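Round table as a desk – cover, lamp and where do the glasses live?
Home and Furniture > Small rooms

marenka_t
Hello all. I moved to Killell in November and I have now one room for work and for meals. My table is the round Zikberg, which I bought used. I put a green cover on it and I like the color very much, but I have some problems with the order on it. My reading glasses are thin with a gold rim, and they always end up lying in the middle of the table with no case. Also the lamp, the plant and the cables are all together on one side.
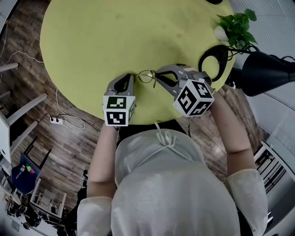
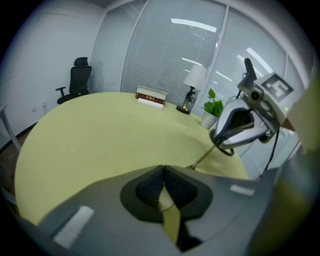
My questions are these. Is a round table a bad idea for work? Should I keep the cover or take it off? And where do you put your glasses when you take them off many times in a day? I can spend 40 on everything, so please no suggestion of a new desk.

oldpinefloor
Welcome. A round table is fine for eating and poor for work. You cannot push it against a wall without losing the back part of it, and a lamp with a base always takes more room than you think. I had one for two years and I sold it.

The cover I would remove. Cloth and pens do not go together.

marenka_t
Thank you for the answer. The wood under the cover has a ring from a hot pot, left by the owner before me, so without the cover I would look at this ring all day.

kettle_and_crumbs
I disagree with oldpinefloor! I have worked at a round table for 12 years and would not go back. You can turn your chair a little and have a fresh place for the second job, and there are no corners to walk into. Keep the green, it's cheerful, and it goes nicely with the leaves of your plant.

For the glasses: get a shallow dish, or a little felt tray, and put it on the same spot always. I mean always. Mine sits beside the lamp. Gold wire frames bend so easily if somebody puts a book on top of them.

tomcat_lane
Please move the lamp cord first. It lies right over the green by the plant, and you are going to water that plant one day in a hurry. The white pot could go on the window sill, if you have one that is deep enough. And can the power strip on the floor be hung up? With that many loops of cable on the boards, I would catch my foot in them the first evening.

marenka_t
The sill is 15 cm deep, so I believe the pot will fit, but there is a draft in the winter. Is this bad for the plant? I do not know its name. It was a gift from my old office.

tomcat_lane
Depends on the plant. Try it for a couple of weeks and look at the leaves. If they drop, bring it back.

oldpinefloor
About the strip: screw a small cable basket under the table top. Bošković sells a wire one, or at least they did when I needed it.

kettle_and_crumbs
Under a round Zikberg? On mine the frame is in the way, and the screws were longer than the top is thick. I stopped in time. A cloth bag with a hook is safer, or simply leave the strip on the floor by the wall and tie the cables together so that they come to the table in one line.

oldpinefloor
Fair, I forgot about the frame. Shorter screws exist, though.

marenka_t
I do not own a drill, so I will go with tying. My lamp is a Wosard and I like the cone shape. Does somebody know if it can be used with a clamp in place of the base?

lampshade_92
The older ones, yes. The arm comes out of the base if you loosen the small screw at the bottom. But a clamp on top of a cloth cover will slip and pull, so cut a piece of rubber mat and put it under the jaw. I did mine this way and it has not moved.

marenka_t
That is very useful, thank you. So the plan is: ties for the cables, the pot to the sill, a dish for the glasses, and the clamp if I find one that is not expensive. The cover stays – I am sorry, oldpinefloor.

oldpinefloor
No need to be sorry, it's your table. Put a hard writing pad on top when you use a pen.

kettle_and_crumbs
Tell us which dish you choose. Mine was a soap dish.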